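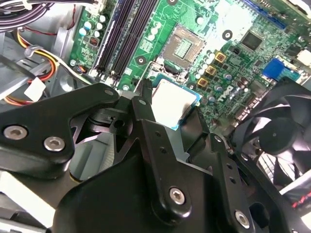 Neltgate opens computer refurbishing workshop in Edden, 1,000 desktops to be stripped, tested and passed on

EDDEN, March — For immediate release

Old office desktops heading for the skip will get a second go at life in Edden, where refurbishing firm Neltgate has opened a workshop on the Follel trading estate. Target for the first year: 1,000 machines taken in. Every one opened up, cleaned, checked and either rebuilt or broken down for parts.

Processors and memory come first. They hold their value, they are small, and a good one from a dead machine can go straight into a tired one. Each chip is lifted out of its socket, the old thermal paste is cleaned off and the pins are looked at under a magnifier before anything goes back in. Bent pins are the most common reason a board is set aside.

The workshop takes desktop towers and small office machines from any of the big makers. Dell, HP, Lenovo, all welcome. Working or not. Laptops will follow later in the year once the battery store is finished. No screens please, and no printers.

"Most of what comes through the door has one thing wrong with it," said a spokesperson for Neltgate. "A dead power supply, a hard drive on its last legs. The board and the processor are often fine. Seems daft to shred the lot."

What happens to a machine

Drives come out on arrival and are wiped or destroyed, with a certificate sent to the donor. The case is blown clean. Processor out, memory out, board checked for swollen capacitors, cracked connectors and damaged slots. Parts that pass are bagged and labelled with the machine number. Rebuilt desktops get fresh thermal paste, a new solid state drive and a test run overnight before they are boxed up.

All refurbished desktops carry a 90 day guarantee. Prices start at £90 for a basic machine, keyboard and mouse included.

Schools and local groups

The first 200 finished desktops are set aside for schools, libraries and community centres in and around Edden, free of charge. Applications are open now and close at the end of April. A short form, one page, availble from the workshop counter or by post. Groups need to say how many machines they want and who will look after them. Delivery is by Yuen, the local haulage firm, which is also handling collections from businesses with ten or more machines to clear. Smaller loads can be dropped off at the side door — ring the bell, there is a trolley inside.

Spare parts counter

Tested processors, memory and power supplies will be sold over the counter from 10am to 4pm. Stock changes daily so please dont ring to reserve. Bring the model number of your computer, or bring the old part along and staff will try and match it.

ENDS

Notes to editors

Neltgate repairs and resells office computer equipment. The Edden workshop is its second site.

Visits and photographs of the benches can be arranged in the mornings. Closed shoes needed. Ask for the press desk at the workshop.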